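Section 4: Setting Up Your Group's Page in the Pultthorpe Student Life Directory

The Directory lists every registered student group at Leltcombe College, from the Queer Student Union to the people who juggle. If your group has a faculty sponsor and at least one member who reads email, you are ready to begin.

4.1 Before you start

Have these on hand:

Your group's registration number (printed on the letter from Student Life).
The names of two page editors.
A group description of no more than 1,000 characters. Spaces count. We have had this argument.

Note: Editors need a Leltcombe login. Alumni, however beloved, do not have one.

4.2 Creating the page

1. Sign in to Pultthorpe and choose Groups, then Claim a Page.

2. Type your registration number. Leave out the hyphen, even though the letter has one.

3. Enter the name of the group as you want it to appear. The limit is 80 characters. The Society for the Appreciation of Regional and Seasonal Soup made it with room to spare, and so can you.

4. Paste in your description and press Ok. The button stays gray until the text fits.

5. Add your second editor. The invitation expires at midnight, so tell them it's coming.

Caution: Pressing Back during step 5 clears the description. Keep a copy somewhere else. Kulsoom Mohmand in Student Life has heard every version of this story and will be kind about it, but she can't get your text back.

4.3 Member names and pronouns

Each member controls how they show up on your page. Editors can't change this, and shouldn't ask to.

1. Have members open My Profile and fill in Display Name. It doesn't have to match the name on their student record.

2. Pronouns are a free text field. Members may leave it blank, fill it in, or change it in February and again at lunch.

3. Under Who Can See Me, members choose Everyone, Leltcombe Only, or Group Only.

Caution: The default is Leltcombe Only. That includes roommates, lab partners and any cousin who happens to be enrolled. If your group is one people may want to join quietly, ask new members to check this setting before they accept the invitation.

Note: Group Only members still count toward your total. The page will say 232 members and show however many wish to be seen.

4.4 Posting events

1. Choose Events, then New. Give it a title a stranger would understand. "The Thing, Again" got a very small crowd.

2. Set the room. Nunard, the room booking system, must already have your reservation, or the event will stay in Draft forever.

3. Add access details: step-free entrance, seating, whether there will be loud music.

4. Press Publish. Everyone following your page gets an email. The whole Directory has 1,582 followers, so proofread. 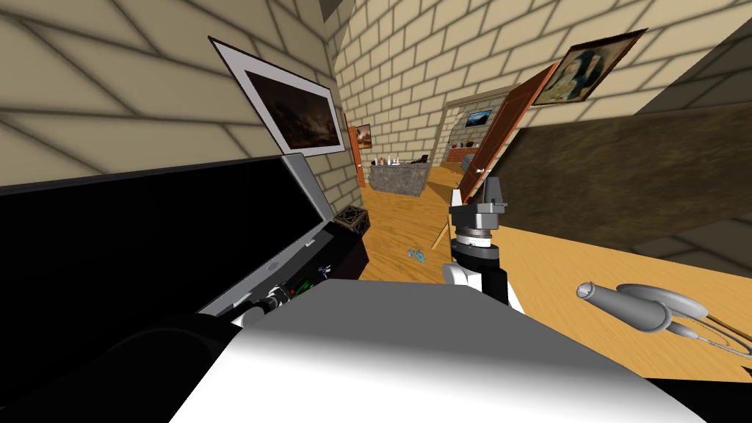 Every event needs a cover picture, and Pultthorpe will refuse to publish without one. Wide pictures work best, and the important part should sit near the middle, where the phone layout won't trim it. A gripper arm rising through the center, as in this render, will hold up nicely on a small screen. Pale areas along the bottom, like the white body panel, are trickier: the event title is printed there in white. Switch Title Color to Dark and check the preview.

4.5 Handing the page over

1. At the end of the year, open Editors and add your successors.

2. Wait until both have accepted.

3. Remove yourself. The system will ask if you're sure, then ask again in a slightly hurt tone.

Caution: Don't do step 3 first. A page with no editors locks itself, and only Oddur Kragh in Web Services can open it. He will need a note from your faculty sponsor — signed, on paper, in ink.

Section 5 covers mailing lists.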